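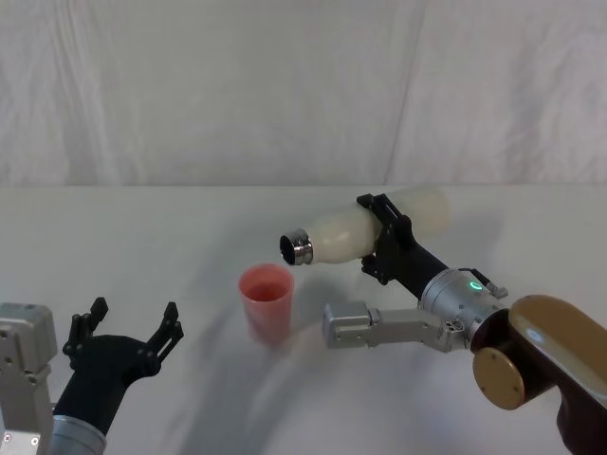
My aunt left me the house in Stullden and, with it, her seat at the water. I didn't believe in the water. Everyone over 62 in that town drank from the Prirkier spring each November, one cup apiece, and claimed it showed them the year ahead. I sold insurance for a living, so I knew what people would pay to be told about next year, and I knew how often they were told wrong. The cup they sent me was small and pink and plastic, the kind you would give a child at a picnic. I had expected silver, or at least a chip of old clay. A note came folded inside it. Bring this, the note said. Do not wash it.

I washed it.

The walk up took half an hour in the dark. There were 30 of us, give or take the ones who turned back at the gate, and no one spoke. I put that down to the hill. A man ahead of me had bad knees and stopped every so often to look at the lights of Dritau across the valley, and the whole line stopped with him. I asked the woman behind me what she had seen last year.

"My kitchen," she said.

"Just your kitchen?"

"With the window fixed."

"And did you get it fixed?"

"In March."

I said that anyone who wants a window fixed will likely get around to it by March. She agreed with me, and that annoyed me more than an argument would have.

The spring itself was a pipe. I want to be clear on that point, as the people who write to me about it seem to picture a cave. It was a rusty pipe in a bank of mud with a Vakulenko Plumbing sticker on the valve. An old man turned the handle and each person stepped up, got a splash, drank it, and moved off under the trees to stand there with their eyes shut. Some of them smiled. One swore. The man with the knees drank his and then sat straight down on the wet leaves, and his wife stood over him and held his hat.

When my turn came the old man looked in my cup.

"You washed it," he said.

"It was dusty."

"Your aunt never washed hers."

"My aunt believed in a lot of things."

He filled it anyway, two fingers deep. It tasted of pennies. I went and stood under a tree like the rest of them and closed my eyes and waited, and what I saw was the inside of my eyelids. I gave it five minutes. My feet got cold. I thought about the furnace, and what I could ask for the house, and whether the carpet in the hall would have to go before I put it on the market.
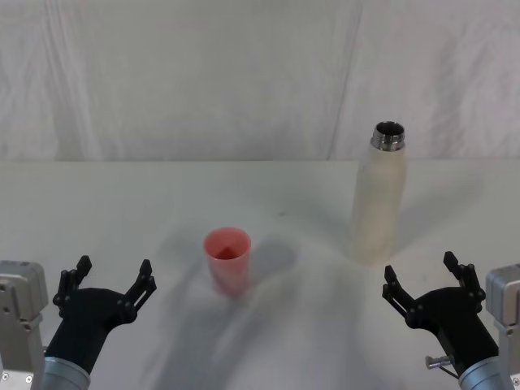 The cup, with its open side up.

So that was that, and I walked down again behind the others and went to bed pleased with myself.

I have told this story at dinners for years, and I always used to stop there. People like it. They like the sticker on the valve. What I leave out is the carpet. Standing under that tree I had pictured the hall with the carpet gone, and the boards under it painted green, a flat dark green I would never pick, with a scrape by the door where something heavy had been dragged. I took it for my mind wandering. I still say it was my mind wandering.

I pulled the carpet up in January. The boards were green. There was no scrape, and I was so glad of it that I laughed out loud in an empty house.

Then the buyers fell through, and the next ones did too, and in the summer I gave up my apartment and had my own things brought over. The movers were two brothers in a hurry. I was in the kitchen when they got the piano through the front door, and I heard it go, one long ugly sound along the floor.

I haven't been out to look at it yet. There is a rug over it now. I could have seen those boards as a boy, on some visit I've forgotten, and every piano scrapes every floor. I've gone through all that. The cup is on the shelf over the sink and I haven't washed it since, though I've been busy, and it isn't as if anyone drinks from it.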